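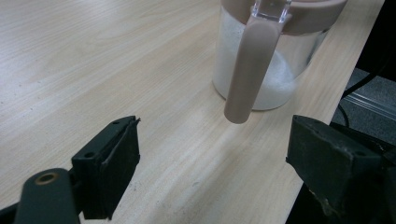 Lesezeit: 5 Minuten

Vereinswechsel einer Jugendtrainerin während der laufenden Meldefrist — wer muss was unterschreiben?

Kategorie: Verbandsrecht und Spielbetrieb > Trainerinnen und Trainer
Status: beantwortet
Antworten: 3

Frage

Sehr geehrte Damen und Herren,

ich bin als Abteilungsleiterin Fußball beim SV Mandow für die Besetzung der Trainerstellen im Jugendbereich zuständig. Unsere bisherige B-Jugend-Trainerin hat im Mai schriftlich mitgeteilt, dass sie zur neuen Saison nicht mehr zur Verfügung steht und zum FC Kimar wechselt. Der Vorstand hat das Schreiben entgegengenommen, aber nicht förmlich bestätigt. Einen Arbeitsvertrag gibt es nicht. Die Trainerin erhielt eine Aufwandsentschädigung im Rahmen der Übungsleiterpauschale, festgehalten in einer einseitigen Vereinbarung ohne Angabe einer Kündigungsfrist.

Nun ergeben sich für uns folgende Punkte, zu denen ich in der Satzung und in der Jugendordnung keine eindeutige Aussage gefunden habe:

Der FC Kimar verlangt von uns eine »Freigabeerklärung«, bevor er die Trainerin in der Mannschaftsmeldung einträgt. Ein solches Formular ist mir nur für Spielerinnen und Spieler bekannt.

Der Verein hat im vergangenen Jahr die Kosten für den Lizenzlehrgang übernommen, insgesamt 198 Euro einschließlich Prüfungsgebühr. Eine Rückzahlungsklausel wurde mündlich besprochen, steht aber nicht in der Vereinbarung. Der Kassenwart ist der Auffassung, der Betrag müsse erstattet werden, und möchte die Erklärung bis dahin zurückhalten.

Die Trainerin ist im Meldesystem weiterhin unserer Mannschaft zugeordnet. Ich kann den Eintrag zwar öffnen, das Feld »Funktion beenden« ist jedoch ausgegraut.

Unsere Meldung muss am 16. August vollständig vorliegen. Ich wäre für eine belastbare Auskunft dankbar, gern mit Angabe der Stelle, an der dies geregelt ist. Wir möchten weder der Trainerin noch dem aufnehmenden Verein Schwierigkeiten bereiten, müssen aber auch gegenüber unseren Mitgliedern vertreten können, wie mit den Lehrgangskosten umgegangen wurde.

Mit freundlichen Grüßen
Bethel Tesfamariam
SV Mandow, Abteilung Fußball

Antwort 1 (von der Fragestellerin als hilfreich markiert)

Sehr geehrte Frau Tesfamariam,

die drei Punkte sind getrennt voneinander zu betrachten. Ich antworte aus der Sicht einer Geschäftsstelle auf Kreisebene und ohne Kenntnis Ihrer Landesordnung im Wortlaut. Maßgeblich bleibt in jedem Fall die für Ihren Verein geltende Fassung.

Zur Freigabeerklärung: Das Freigabeverfahren beim Vereinswechsel betrifft die Spielerlaubnis. Eine ehrenamtlich tätige Trainerin benötigt für ihre Tätigkeit keine Spielerlaubnis, folglich gibt es nach meiner Kenntnis auch nichts, was der abgebende Verein freigeben könnte. Anders liegt der Fall, wenn die Trainerin bei Ihnen zugleich als Spielerin gemeldet ist, etwa in der Frauenmannschaft. Dann ist für die Spielerlaubnis das übliche Wechselverfahren mit den dort geltenden Fristen zu beachten, unabhängig von der Trainertätigkeit. Ich empfehle, beim FC Kimar nachzufragen, worauf sich die Anforderung stützt. Häufig wird in den Vereinen ein internes Formblatt verwendet, das irgendwann für beide Gruppen übernommen wurde. Wenn Sie dem Verein entgegenkommen wollen, genügt ein formloses Schreiben mit dem Datum, zu dem die Tätigkeit bei Ihnen geendet hat.

Zu den Lehrgangskosten: Ob ein Anspruch besteht, richtet sich nach der getroffenen Vereinbarung. Eine mündliche Absprache ist nicht von vornherein unwirksam, der Verein müsste sie aber im Streitfall beweisen, und zwar einschließlich der Frage, für welchen Zeitraum die Bindung gelten sollte. Ohne Zeugen oder Protokoll dürfte das schwer werden. Zu bedenken ist ferner, ob der Betrag durch die bereits geleistete Saison nicht wenigstens teilweise als abgegolten anzusehen wäre. In meinem Kreis haben sich zwei Vereine in vergleichbarer Lage auf eine Zahlung von 70 Euro durch den aufnehmenden Verein verständigt. Eine Verpflichtung dazu bestand nicht.

Von der Zurückhaltung einer Erklärung oder der Abmeldung im System als Druckmittel rate ich dringend ab. Beides steht in keinem Zusammenhang mit der Geldforderung.

Zum Meldesystem: Das Feld ist in der Regel gesperrt, solange die Person als einzige verantwortliche Person der Mannschaft hinterlegt ist. Tragen Sie zuerst die Nachfolge ein, speichern Sie, melden Sie sich ab und wieder an. Danach sollte sich die Funktion beenden lassen. Bleibt das Feld ausgegraut, fehlt Ihrer Kennung vermutlich das Recht »Vereinsadministration«. Dieses vergibt der Vorstand und nicht die Abteilung.

Mit sportlichem Gruß
Geschäftsstelle Kreis Altthorpe

Kommentar der Fragestellerin zu Antwort 1

Vielen Dank für die ausführliche Auskunft. Die Trainerin ist bei uns nicht als Spielerin gemeldet. Der Hinweis zum Meldesystem war zutreffend — nach Eintragung der Nachfolgerin ließ sich die Funktion beenden. Das Schreiben an den FC Kimar geht morgen hinaus. Über die Lehrgangskosten wird der Vorstand in der nächsten Sitzung beraten.

Antwort 2

Bei uns wurde das seinerzeit über den Staffelleiter geklärt. Einfach dort anrufen. Die Ordnungsstrafen für eine verspätete Meldung sind übrigens nicht ohne, also bitte die Frist einhalten.

Antwort 3

Ergänzend zu den bisherigen Ausführungen möchte ich auf die Vertragsgestaltung für die Zukunft hinweisen. Unser Verein, die SG Lemma, verwendet seit mehreren Jahren eine schriftliche Übungsleitervereinbarung. Sie enthält unter anderem den Beginn und das Ende der Tätigkeit, eine Frist von vier Wochen zum Saisonende, die Höhe der Entschädigung sowie eine gestaffelte Regelung für Fortbildungskosten. Scheidet die Person innerhalb von zwölf Monaten nach Lehrgangsende auf eigenen Wunsch aus, erstattet sie die Hälfte, danach nichts mehr.

Bei höheren Lizenzstufen, deren Kosten mit Fahrt und Unterkunft durchaus 2.000 Euro erreichen können, haben wir die Bindung auf zwei Jahre verlängert. Ob dies bei rein ehrenamtlicher Tätigkeit einer gerichtlichen Prüfung standhielte, kann ich nicht beurteilen. Eine vorherige Rücksprache mit der Rechtsberatung des Landessportbundes erscheint ratsam.

Nicht angesprochen wurde bislang das erweiterte Führungszeugnis. Der FC Kimar muss die Einsichtnahme selbst vornehmen und dokumentieren. Eine Weitergabe Ihrer Unterlagen ist datenschutzrechtlich nicht vorgesehen, auch nicht auf Bitte des anderen Vereins. Vereinsschlüssel, Ballschrankschlüssel und Trainingskleidung sollten gegen Quittung zurückgenommen werden.

Diese Frage ist für weitere Antworten geschlossen. Die Beiträge geben die Auffassung der Verfasserinnen und Verfasser wieder und ersetzen keine Rechtsberatung.

Verwandte Fragen
Darf ein Jugendtrainer zwei Vereine gleichzeitig betreuen?
Lizenz abgelaufen — Verlängerung während der Saison möglich?
Wer haftet bei Fahrten mit dem privaten Pkw zu Auswärtsspielen?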